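Adult beginner, cello – rent or buy? And how much practice is real

Forum > Strings > Beginners and returners

cellarcello
Posted 12/04/2025

Hi all, long time reader. 41, played clarinet in school, never touched a string instrument. Want to start cello in the new year. Local shop (Nallard) rents a student outfit, first three months are $157 total, then it goes month to month. Or there's a used Lindqvist on the classifieds for $605 with a soft case and a bow that "needs hair". Teacher I talked to, Carleen Tuhiwai, said rent, no question. My brother says renting is burning money. Who's right? Also she wants 30 min a day from me. Is that normal for adults??

rosin_dust
Rent. You don't know what size of neck or string height suits you yet, and you won't for months. Carleen is good btw, my daughter had her for two years.

Reshma F
Gonna disagree. I rented for a year and a half and at the end had zero cello and a lot of receipts. $605 is cheap for a Lindqvist if the seams are ok. Things I'd check before handing over cash:

1. Tap all the way around the edge with a knuckle. Any buzz or dull spot = open seam.

2. Look down the fingerboard from the scroll end. Slight scoop is fine, hump is not. Put it on a table with a blanket if you can't hold it steady. 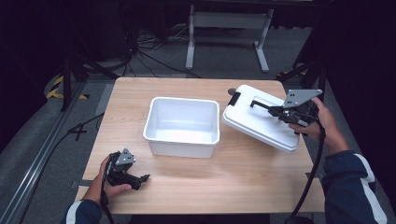 3. Pegs. Turn each one. If they slip AND stick you need a peg job.

4. Soundpost standing up? Look through the f hole with a phone light. If it's lying down walk away or take $100 off.

5. Bridge. Warped ones are common on used student cellos, not a dealbreaker, just add it to the price.

cellarcello
Thanks Reshma, super useful. The seller says the soundpost was "adjusted by a pro in October" but no paperwork. Hmm.

Pravesh_lowC
No paperwork no pro. Also a rehair plus strings and you're not at $605 anymore. I put a set of Prutance medium strings on mine and it was $279, yes for four strings, cello strings are robbery. And you can't judge strings that are already three years old, they'll sound like a cardboard box whatever the cello is.

rosin_dust
^ this. The strings alone are why I say rent, the shop deals with them.

Reshma F
$279 is a choice, Pravesh. My first set was $93 and nobody in the beginner orchestra fell off their chair. Steel core, loud, a bit tinny on the A. Perfectly fine for learning where first position is.

Pravesh_lowC
Didn't say he had to buy them. Said factor it in. Tinny A string is exactly what makes beginners hate their own playing and quit by spring.

L. Kekana
Can I pull this back to the practice question because I think it matters more then the cello. 30 minutes a day is normal, but split it. I teach adults evenings and the ones who do two lots of 15 get further than the ones doing one long slog on the weekend. Ten minutes of that should be open strings with the whole bow. Boring, yes. Do it anyway.
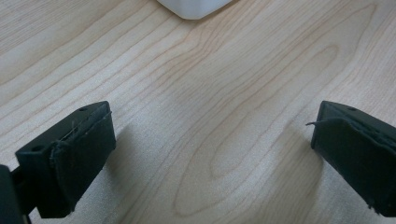 And slow. Slower than that. A whole bow should last you six beats at 60 before you start worrying about tunes. Watch that the bow stays halfway between bridge and fingerboard, most people drift toward the fingerboard as they get to the tip – use a mirror if you've got one. Left hand can wait till week three, seriously. No tapes on the fingerboard either if your teacher agrees, ears first.

Farzana_D
Have to push back on the tapes. Adults don't have a kid's patience for hunting around. I had three thin tapes for four months, took them off one at a time, intonation is fine now. Without them I would've quit.

L. Kekana
Fair. I've seen it go both ways. What I mostly see is people staring at the tapes and not listening, but if yours came off then no harm done.

rosin_dust
Mine are still on after six years lol

cellarcello
Ok so leaning rent. One more, where do you all keep the small stuff? Rosin, tuner, mute, endpin stop. The case pocket on the rental is tiny.
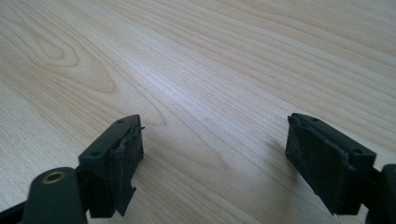
Farzana_D
Endpin stop first, get a strap one that loops on the chair leg, the Nitex puck everybody sells slides on any smooth floor. For the rest I gave up on pockets. I've got one plain white plastic bin with a lid, like the one in the first pic up there, and it sits under the music stand. Rosin in its own cloth though or it gets on everthing. Tuner batteries too, buy spares.

Reshma F
Agree on the strap. Disagree on leaving rosin anywhere near a heater, mine melted into a puddle.

Pravesh_lowC
So what did you decide? Lindqvist or no

cellarcello
Rental. Ringing Nallard tomorrow. If I'm still at it in a year I'll go look at used ones with Reshma's list. My brother is being insufferable about it already.

Reshma F
Ask if the rental money counts toward buying. Some shops do it, mine didnt and I never asked till the end.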